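Grooming the lower runs at Bavular: questions for the slope manager
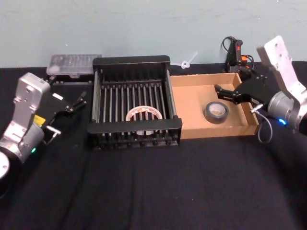

Bavular opens its lower lifts in May for the southern season, and the slope manager has spent the past two winters rewriting the grooming schedule. The old plan sent both machines up at closing time. "The surface was still soft at that hour, so the tracks refroze in ridges," the manager says. Passes now start at 10 p.m. and finish before the first lift check. An ungroomed run, in the manager's words, sets "like a black cloth left in folds on a table," with soft wrinkles that ski edges catch.

The tiller on the Fujimoto machine is set shallow on the Ulari run, where the base is thin. "We want 7 inches of worked snow on the upper part and less at the bottom. If the depth goes below that, we close the run."

Snow is moved by blade from the Drasto side, a push of some 200 yards. The manager would prefer fixed fencing to hold it in place. "Fencing costs 3,000 a season to put up and take down. The fuel costs more."

Night passes on the beginner area will stay as they are.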